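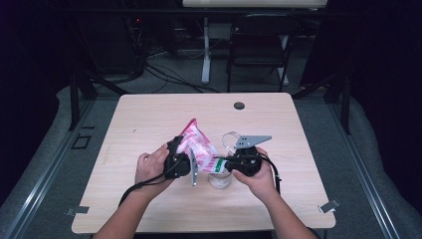 2025-09-22

Back on the table-clearing chore today, the one where you pick up a snack bag and a glass and leave a bare tabletop behind. My six-year-old niece could do it in the time it takes to sing a song. The policy we trained in August still can't, or not in any way I'd want in my kitchen.

Bag and glass again, bag first. We're using the hand-held grippers to collect the demos, and I keep noticing how much I cheat. I pinch the crumpled bag by its bottom end and my other hand is already coming over to help before I've thought about it. Then you go and look at the August set and all the pinches are in slightly different places, because a crumpled bag never offers you the same corner twice! I like that for training, but it does make it hard to say what a "correct" grab even is.

Goal for this batch is 200 demos. I did the first chunk this morning and my forearms are complaining (the right one more than the left, probably the cable dragging on it). Note to whoever does the next chunk: strap the cables up by the elbow, it helps a lot.

Numbers from Friday's run of the old policy, copied off the whiteboard before somebody wipes it: 17 tries with bag plus glass, 6 clean finishes. Of the failures, most were the glass. Clear glass on pale wood is just mean to a camera. The arm goes down beside it, closes on air, and then lifts away very confidently with nothing in its fingers. Bags went better than I expected. Even a bad pinch on a bag usually gets you some bag.

Had a long argument with myself over lunch about whether to put tape around the rim of the glass so it shows up better. Decided no. People don't tape their glasses at home, and the Joditska folks want something that can tidy a break room, so clear glass it is. I did ask Owino whether they could spare a set of softer finger pads. The flat metal plates are fine for the bag but I wince each time they come near a rim. No answer yet.

So can a machine clear a table? My answer this week is sort of, slowly, if you pick the table. The Brandance demo video looks great, but it's all mugs with handles - no clear glass, no trash. I'd love to see it have a go at ours.

Things to do:
- finish the batch, mix up the starting spots more (I keep putting the glass close to the bag without meaning to)
- some demos where the glass goes first
- try 2 glasses once one is boring
- check the Skestorico export, it dropped the left gripper width on a few files last time and I only caught it after training
- clip check on the front corners of the tabletop before each session, please

Retraining starts tonight if the export behaves. If it doesn't I'll rerun it in the morning and start from there.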